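Give me back my speckles

My mum's kitchen in Filton had beige walls, beige tiles and a beige benchtop, and she picked every bit of it because the agent told her it would be easier to sell. She stayed 31 years. That's a lot of toast eaten in a room decorated for somebody else!

I've been thinking about this since we got the quotes back for our bathroom. The first tiler who came round (lovely bloke, terrible handwriting) asked what colour I wanted, and when I said I was keen on terrazzo, the proper multicoloured kind, he went a bit quiet and then asked if we were planning on selling. We're not. I want pink bits and mustard bits on my bathroom wall and I want to look at them while I brush my teeth.

My friend Karla Ocampo reckons it's the telly that did it to us - all those renovation shows where every house ends up the colour of porridge. I blame the property listings. We've got so used to looking at our own homes the way a buyer would that we've stopped asking whether we like them. I did it myself. I spent 2 whole evenings comparing greys from the Javden paint range, and I don't even like grey.

And there's so much good pattern about once you start looking. The old Jukham arcade still has its speckled floor, scuffed to bits near the doors and gorgeous everywhere else. My dentist has a spotty ceiling. Karla's nan had a laminex table covered in little boomerangs, and the whole family fought over it when she moved out.
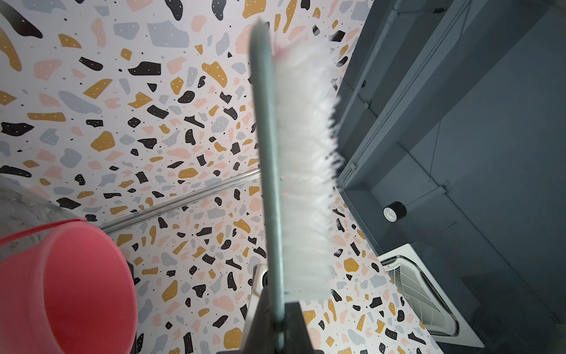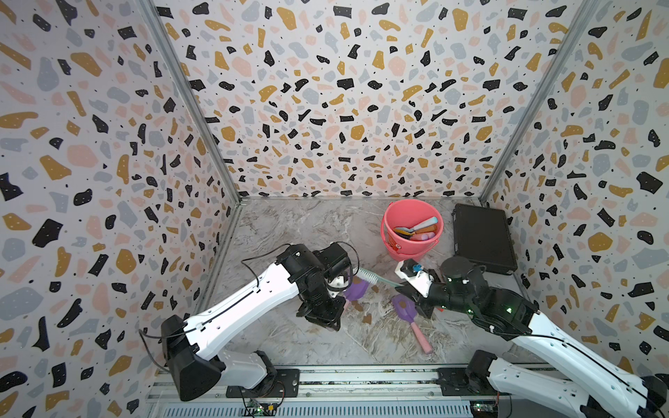
Black, mustard, pink and a bit of pale blue-grey on white, in both shots.

The usual argument is that you'll get sick of it. Maybe! But I got sick of our plain white splashback inside a year, and no one had warned me about that. A busy pattern also hides toothpaste, which matters in a house with kids, and I'd put money on it hiding whatever the dog does to the skirting.

Cost is a fairer complaint. The real stuff from Mägi came in at $3000 for one wall, and I did have to go and sit in the car for a minute. The printed tiles were $800, and from the shower I doubt I'll be able to tell the difference. We've gone with the printed ones. The tiler starts in November, and he's already rung twice to check that I definitely meant the pink.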